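Dornwood Family Services to open new playgroup and parent drop-in at Skanstead

Dornwood Family Services will open a supported playgroup and a parent drop-in at Skanstead at the start of Term 2, following a review of how families with children under school age use its existing centres. The new service will operate from the former preschool rooms beside the Skanstead community hall and will be free to families living in the Dornwood, Skanstead and Dridport districts.

The review was carried out over spring and completed in January. A survey was sent to the 700 families then enrolled with the service, and 481 replied. Of those, 262 reported that they had missed at least one session in the previous term through difficulty getting to Dornwood or Dridport, most often where one car was shared between two working parents or where a session fell across a younger child's midday sleep.

Families at Skanstead have until now had the choice of travelling to Dornwood for the main playgroup or to Dridport for the smaller group held in the primary school grounds. Both groups will continue. Session lengths at Dornwood will not change, and families who prefer to remain there may do so without re-enrolling.

What will be offered

The supported playgroup is intended for children from birth to school age attending with a parent, grandparent or other carer. Sessions will run for two hours and will be led by an early childhood educator, with a second staff member present throughout. Carers remain responsible for their own children during the session.

Each session will follow the pattern already in use at Dornwood: free play on arrival, a shared morning tea, a period outdoors when the weather permits, and songs before families leave. Older siblings are welcome during pupil-free days, provided that the educator is told beforehand so that staffing can be checked against the number of children expected.

The parent drop-in will be held in the smaller of the two rooms and will not require a booking. A child and family health nurse will attend on alternate weeks to weigh babies and to discuss feeding, sleep, settling, toilet learning and starting solids. In the intervening weeks the room will be available to parents who want somewhere quiet to feed or change a baby, or to sit with other parents. Tea and coffee will be provided.

Parents expecting a second or later child asked in the survey for more help in preparing the older one. In response, the service will trial a short program called Making Room, to be delivered at Skanstead over four weeks in each term. The program covers ways of talking to a toddler about the pregnancy, moving a child from a cot to a bed, arranging care for the birth and the first fortnight at home, and keeping some part of the day for the older child once the baby has arrived. Places will be limited to ten families per term, with priority given to those whose baby is due within the term or the one following.

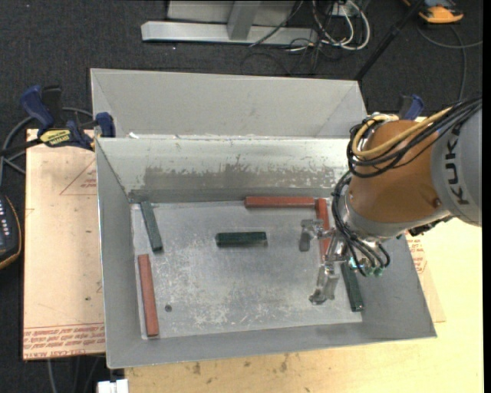
Page last updated: 13 February 2024

Families in temporary or shared housing

A number of respondents wrote that they were living with relatives, or had extended the lease on a flat while looking for something larger, and that advice on children's rooms often assumed more space than they had. The service has accepted this comment. Material used in Making Room has been rewritten so that it applies equally to a child who shares a bedroom with parents or siblings, and the nurse will be able to discuss safe sleeping arrangements with individual families in light of the rooms available to them.

Families who expect to move during the year are encouraged to enrol in the usual way. A place may be transferred between Dornwood, Skanstead and Dridport at any time, subject to vacancies, and a child's attendance record and any notes from the nurse will be transferred with the family's written agreement.

Fees and enrolment

No fee will be charged for the playgroup, the drop-in or the Making Room program. Families attending the playgroup are asked to bring a piece of fruit for the shared morning tea and a labelled water bottle for each child. Food containing nuts must not be brought into either room. Carers of a child with an allergy or a medical action plan should supply a current copy of the plan at enrolment.

Enrolment forms for Skanstead are available from the front desk at Dornwood and from the school office at Dridport. They may be returned in person or by post. Immunisation records must be sighted before a child's first session, and staff can assist parents who need to request a replacement copy. Families already enrolled at another centre need only complete the transfer slip at the back of the form.

Where enrolments exceed the number of places, priority will be given in the following order: families living at Skanstead who have no access to a car; families referred by a nurse, doctor or social worker; other families living at Skanstead; and families from elsewhere in the service area. A waiting list will be kept by the Dornwood office, and parents will be told their position on it when they ask.

Transport

The Riviere bus service stops outside the Skanstead hall and carries prams in the low-floor section at the front. Its morning timetable was considered when the playgroup hours were set, and sessions will begin 15 minutes after the first mid-morning arrival from the Riviere end of the line. Parents travelling from Dridport will need to change at Dornwood until the winter timetable takes effect.

Parking at the hall is shared with other users. Two bays nearest the ramp will be marked for parents with prams. The gravel area behind the hall is used by delivery vehicles, and families are asked to keep clear of it when walking to the entrance.

Work on the rooms

Minor work is required before the rooms can be occupied. The fence between the yard and the footpath will be raised and fitted with a self-closing gate, a change table will be installed in the accessible toilet, and the kitchen will be separated from the playgroup room by a half-height door. The existing shade sail will be replaced. The work is being paid for from the service's maintenance reserve and does not affect the budget for Dornwood or Dridport.

The hall itself will stay open while the work is done. Groups that normally store equipment in the preschool rooms have been contacted separately and offered cupboard space on the hall side of the building.

The service is not seeking donations of toys, cots, car restraints or clothing for the new rooms. Second-hand cots and restraints in particular cannot be accepted at any centre, as their age and history often cannot be established. Parents with clean children's clothing to pass on may use the exchange rack in the Dornwood foyer, where items are sorted by size at the end of each month.

Open morning

An open morning will be held in the last week of Term 1. The educator and the nurse will both attend, and enrolment forms can be lodged on the spot. Children may use the indoor room during the visit, but the yard will remain closed until the fence has been inspected. The time will be posted on the noticeboards at all three locations and included in the next newsletter to enrolled families.

Parents who cannot attend may arrange to see the rooms at another time by contacting the Dornwood office. An interpreter can be booked with one week's notice - there is no charge to the family, and the same arrangement applies to nurse appointments and to any session of Making Room.

Review of the new service

Attendance at Skanstead will be reported at the end of each term. A decision on whether to continue Making Room beyond the trial will be made after it has run for two terms, taking into account written comments from the parents who took part. If the program continues, it may also be offered at Dridport, where the present room is available for one further morning a week.

Parents who did not receive the survey, or who have enrolled since it closed, may still comment on the plans. Comments should be addressed to the Dornwood office and marked "Skanstead". Those received before the end of Term 1 will be read before the session times are made final.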